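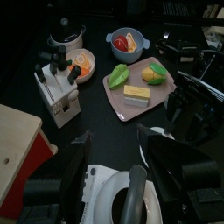 Kitchen knives get dull in two separate ways, and the fix depends on which one you have. The first is a rolled edge: the thin steel at the apex bends to one side and stops meeting the food straight on. The second is wear, where the apex has rounded off and there is metal to remove.

A honing rod handles the first case. It does very little for the second. I spent most of September running a rod over a worn chef's knife before Sumathi Iyer suggested I look at the edge under a desk lamp. A sharp edge reflects nothing. Mine showed a bright line from heel to tip.

For wear I use a Pirko 2,000 grit water stone, soaked for 10 minutes. If the knife is badly worn, 2,000 is too fine to start on and you will be there all evening. Start coarser, work one side until you can feel a burr along the full length of the other, then switch. Move to the finer stone only when the burr is continuous. Most of my early failures came from changing stones too soon, usually with the last inch near the tip untouched.

Angle matters less than holding it steady. I mark the bevel with a felt pen, take two strokes and see where the ink came off. Ink left at the very edge means the spine is too low.

Storage is the other half. Loose in a drawer, a fresh edge lasted me a week. Slots or a magnetic strip both work, provided the edge isn't dragged against anything on the way in. Next I want to try a leather strop, which Noel Belmonte uses after every stone.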